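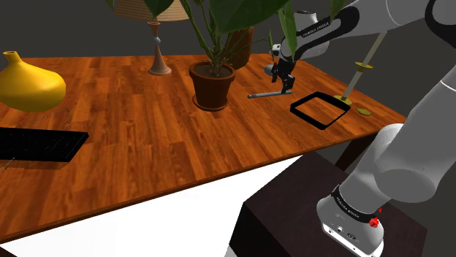 Search this site Search

Student Projects, Grant Reports

3 min read

Progress report to the Erkell fund: Titivari robotics club, simulation phase

The club has finished the first half of the work covered by the grant. Students now have a tabletop setup running in simulation, with one arm and one parallel gripper, and can load it on the classroom computers without help.

The current task is picking up a thin rod that lies flat on the table. Students drive the arm by hand with a keyboard and save each run, good or bad. By the end of November the club had 77 saved runs, and 54 of them ended with the rod lifted and held. Most of the failures came from closing the fingers too high. A few came from the arm brushing the plant on the way down, so the group wrote a short rule about which side to approach from.

Household objects were added to the table in October – a lamp, a vase, pots and some smaller pieces. This slowed the work by nearly two weeks. Shadows had to be reset and the vase kept falling through the tabletop until its collision shape was rebuilt. The Văduva group did that repair and shared the file with the other group.

Spending so far is under plan. Of the 2,000 dollars granted, we have paid for memory upgrades on 2 computers and for printed workbooks. The transport money has not been touched. It is being held for the Jurlow meet in spring, where the students will show their runs.

Still open:
- grasping from a tilted start position
- a shared naming rule for saved runs
- written notes from the younger students, which are behind

We ask to move the workbook balance into transport. The next report will cover the tilted grasps and the Jurlow entry.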